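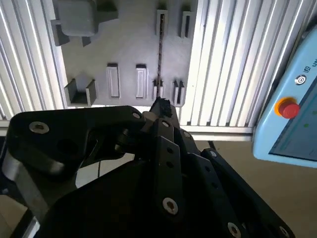 Caffeine timing is the business of deciding when, relative to a workout, you take your coffee, tea, gum or tablet. I've been keeping this entry going on my own little wiki for a good few years now, so forgive me if it sounds more like me talking than like a proper reference book. The basic idea is simple enough: caffeine takes a while to get from your stomach to your blood, it stays there for hours, and where the peak lands makes a difference to how the session feels. Think of a thin twisted rod running nearly straight up a gray panel, a steady line from bottom to top, and then forget it, as the caffeine curve looks nothing like that! It climbs fairly quickly, rounds over, and then trails off in a long lazy slope that can easily run into bedtime.

How it works

Caffeine blocks adenosine, a substance that builds up while you're awake and makes you feel tired. Block it and effort tends to feel easier. Your muscles haven't suddenly become stronger (I wish), but you're often willing to keep pushing a bit longer. Most people who swallow it as a drink reach their peak somewhere within the first hour or two. Gum is usually quicker, as part of it is absorbed through the lining of the mouth. A big meal beforehand slows things down, and I notice this a lot when I've had oatmeal with nuts first.

How fast you clear it again is very personal. Genes have a say, and so do smoking, pregnancy and some medications, including certain birth control pills. My friend Hằng Hứa can drink a double espresso after dinner and be asleep before I've done the dishes. I had a small black tea at four in the afternoon last August and was reading cookbooks at 2 a.m.

Before endurance exercise

This is where the case for caffeine is strongest. Running, cycling, rowing, cross-country skiing: the effect shows up again and again, though it's modest and some people get nothing from it. The usual habit is to take it 40 minutes to an hour ahead. For long events plenty of people save it for later on, when they're fading, and I've come around to that way of doing it myself. On the Drivindale loop, our local hill run, I used to drink my coffee in the parking lot and fly through the first half, then crawl home. Now I carry a caffeinated gel and take it at the second gate. Much nicer!

Ludger Strobel, who runs the same loop much faster than I do, takes his at breakfast and leaves it at that. We've argued about it in the comments on the old version of this page, and he still wins every year.

Before strength training

The results here are more mixed. Some lifters get an extra repetition or two, and others only get shaky hands. I'm in the second group, at least with bars and cables, so I lift on decaf.

Morning and evening

Early sessions seem to benefit more than late ones, probably as body temperature and alertness are both lower at that hour and there's more room for a lift. In the evening you're already close to your best, and whatever you gain has to be paid for in sleep. Poor sleep then makes you hungrier the next day, and snackier too (in my case it's always toast).

Appetite

People often ask me about this part. Caffeine may dull hunger slightly for a short while in some people, but the effect is small and it doesn't last, and it shouldn't be used as a way to skip meals. Exercise itself often takes the edge off hunger for a bit, especially hard exercise, so it's difficult to tell which of the two is doing the work.

Doses and cautions

Sports studies usually set the dose by body weight, and smaller amounts often do nearly as well as large ones, with less of the jitters. Start low. Try it in training well before you try it in a race. Coffee varies wildly from cup to cup, even from the same café, while tablets are predictable but very easy to overdo. Pure caffeine powder is dangerous and I wouldn't have it in the house. Anyone with a heart rhythm problem, high blood pressure or an anxiety disorder should talk to a doctor first, and so should anyone who is pregnant.

See also on this wiki: Adenosine; Green tea; Napping before training; Thirst and exercise.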